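Fitted sheet

A fitted sheet is a bed sheet with shaped corners and an elastic edge, made to cover a mattress and stay in place while the bed is in use. It is also called a bottom sheet. The flat sheet, or top sheet, goes over it, and in many European homes is left out in favor of a duvet with a washable cover.

Before fitted sheets were common, a flat sheet was tucked under the mattress and folded at the corners. Hospitals and hotels still use this method in many places, as flat sheets are easier to press by machine and stack. 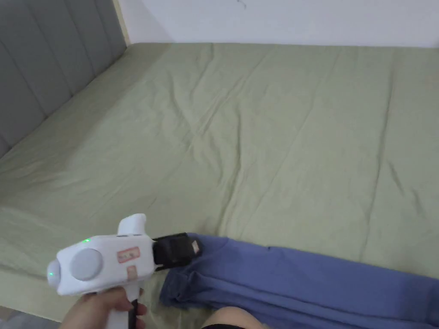
Construction

The corners are sewn into pockets, and elastic is run either through the corners only or along the whole hem. Pocket depth varies with the mattress. A sheet that is too shallow tends to pull off at the corners, while one that is too deep gathers into folds on top.

Cotton percale, cotton sateen, jersey, linen and polyester blends are the usual fabrics. Jersey is knitted and stretches, so one size may fit several mattresses. Woven cotton can shrink in the first wash, and some makers cut it larger to allow for this.

Sizes

Size names differ between countries. A sheet sold as a double in one market may not fit a double mattress in another. Labels often give the width and length of the mattress, with the depth listed separately.

See also: Duvet cover, Mattress protector, Pillowcase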